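Okov Break Room Supply: Frequently Asked Questions

How do I open an account?
Send the site address, a billing contact and the number of rooms to be stocked. Accounts are active two working days after the form is received.

Is there a minimum order?
Yes. The minimum is 80 units per delivery, in any mix of cups, cans and dry goods. Orders below this are held and added to the next one.

Which cups can go in the dishwasher?
Cups from the Chege range are dishwasher safe on the top rack. Cups from the Skorkero range should be washed by hand in warm water. The range name is printed on the carton label — keep the label if you store both types in one cupboard.

Can I choose cup colors?
Colors are chosen by the carton. Mixed cartons are packed at random and cannot be exchanged for color alone. Light blue and pink are both standard colors.

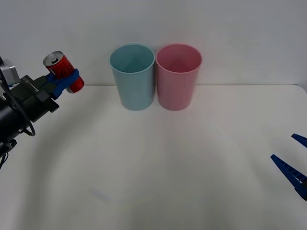
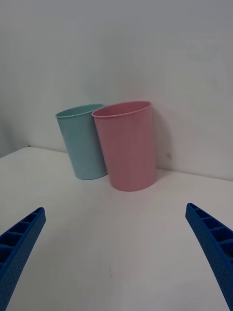 What is the lead time for a carton in a single color?
Allow three extra working days. Large single-color orders may ship in two parts, with freight charged once.

How should canned drinks be stored?
Indoors, out of direct sunlight and away from heaters. Do not freeze. Rotate stock so that the earliest date is used first. Dented cans can be reported on the delivery form; leaking cans should be set aside and reported the same day.

Can I return unopened cartons?
Yes, if the seal is intact and the carton is on the current price list. Request a return number before shipping. Cartons sent without one are refused at the dock.

Why does my invoice show code 492?
Code 492 is the deposit line for returnable crates. It is credited when the crates are scanned at pickup — the credit appears on the following invoice.

Do you supply dispensers?
Zolutero wall dispensers are available on request. They hold paper cups only. Installation is not included.

Who do I contact about a missing delivery?
Lemlem Ambaye handles deliveries and pickups. Billing questions go to Mwangi Sang. Include the account number in either case.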